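Ellton Home & Table Forum > Tableware and Care > Matte white tabletop, glazed plates, small marks

fivergate_11
January 25, 2021
I have a Jiralberg table, matte white top, and I use square glazed stoneware on it. The tabletop has picked up a few small marks. I clean it with a damp microfibre cloth and 2 drops of dish soap in 500 mL of warm water. That lifts food residue but leaves the marks where they are.

My plates have a tan-brown glaze and a dark navy-black rim, slightly concave sides. One rim has a tiny pale fleck near the right edge.
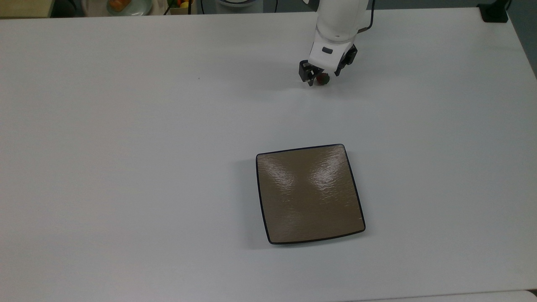 I would like to know two things. First, whether the marks are scratches in the finish or metal and ceramic transfer sitting on top of it. Second, whether a rim fleck that small is worth sealing. The plates are used daily, mostly for fruit and toast.

kilnshelf
Turn a plate over and run a fingertip around the foot. If it feels like fine sandpaper, the unglazed ring is your abrasive. Rub it down with wet 400 grit, rinse, dry. I do this to every plate I buy.

Can't tell transfer from scratch by eye. Try a melamine sponge on one mark, light pressure. Transfer comes off. A scratch stays.

Min_and_salt
Disagree on the melamine sponge. It is an abrasive. On a matte finish it polishes the high spots and leaves a shiny patch that is more visible than the mark was. Use baking soda paste on a soft cloth and test it at a corner first.

kilnshelf
Baking soda is also an abrasive.

Min_and_salt
A softer one. I have a glossy oval on my own counter from a melamine sponge and it has been there since March.

tannin_line
On the fleck: drag a cotton ball over it. If fibres catch, it is a chip with an open edge, and I would stop eating off that plate. If it runs smooth, it could be a pinhole or thin glaze and you can leave it. Don't seal it. Most craft sealers are not rated for food contact and won't survive a dishwasher.

Berry juice is the other thing to watch on a white matte top. Wipe it up right away.

fivergate_11
Foot ring is rough on all of them. Cotton ball catches slightly on the one plate – I have moved it to the key tray by the door. Baking soda paste took off two of the marks at the corner. The others have not changed, so I am calling those scratches.

kilnshelf
Sand the feet before you put any of them back on the table.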